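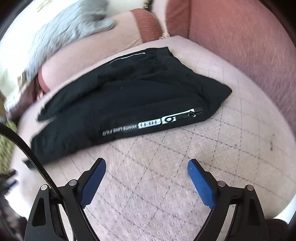

Black trousers, folded, on the pink seat.

The Clothes Swap: What We Learned, and What We Still Have in Boxes

The spring swap at the Novwood Community Hall ran for two days at the start of the month, and the hall has now been returned to its usual state, apart from one rack that will not fold down again. If you own an Allen key of any size, please bring it by and try your luck.

For those who have moved here lately, the swap works on points. You bring in clothes, someone at the door looks them over and gives you tickets, and you spend the tickets on other people's clothes. A coat is worth four, a sweater two, a T-shirt one. A tie is worth nothing. We raised the value of ties to one point in 2019 and received so many of them that we had to lower it again by lunch.

We checked in 1834 items and sent 982 of them home with new owners. The arithmetic is left to the reader, but you will have guessed that the storage closet is full. Jhosep Ñahui has offered his garage until the end of May. His car has been informed.

The door table was run by Sunee Nakpan, who turned away nine bags for smelling of basement and was called heartless by the owners of at least two of them. She would like it known that she stands by every bag. The rules on the flyer say "clean and dry," and they have said so every year, in larger type each time. Next year the flyer may consist of those words only.

Some notes on what moved and what didn't. Children's rain gear was gone in the first hour. So were plain dark pants in ordinary sizes, which people will apparently cross town for. Denim jackets did well. Formal wear did badly, as you would expect after the year we have all had, and one very fine tuxedo was tried on by a good many gentlemen and bought by none of them. It is still here. It fits a man with long arms and confidence.

Anything with writing on it is a gamble. Shirts from road races go quickly if the race sounds hard and not at all if it was a fun run. Company fleece sits there until the company closes, after which it becomes interesting. We had a whole carton of polo shirts from Vatow, all size medium, all the same shade of mustard, and we sent home three.

The mending corner was new this time and we would call it a success, with reservations. Xuân Trịnh and Định Võ sat by the window with two sewing machines and took in hems, loose buttons and the occasional broken zipper. The plan was ten minutes a garment. This was a good plan until someone arrived with a set of curtains. Định did the curtains. He says he was not given a choice. If you would like a hem done next time, please bring the item pinned, and please do not bring curtains.

A word about the fitting area. We had two screens and a mirror, and the mirror was the wavy one from the old dance studio, which makes everybody four inches taller. Several people have since come back with pants they now find too long. We are sorry, but tickets are not refundable. Nazma Amarasinghe has a proper mirror at home that she is willing to lend, provided somebody else carries it down her stairs.

We also owe thanks to the Châu bakery for the rolls on both mornings, and to whoever left a full box of wooden hangers outside the side entrance. We have always had wire ones, and they have always ended up on the floor in a knot – the new ones are a great improvement and we would happily take more.

Lost and found: one gray glove, one library book (overdue, and now a little more so), a child's left boot, and a set of keys on a ring shaped like a trout. The keys worry us. Somebody has been getting into their house some other way. All of it is in the hall office, open mornings except Monday.

The fall swap will be two days again, dates to come. Bring clothes from now on if you must, but call first, and leave nothing on the steps overnight. The last bag left on the steps had a raccoon in it by morning, and he was not willing to part with the cardigan.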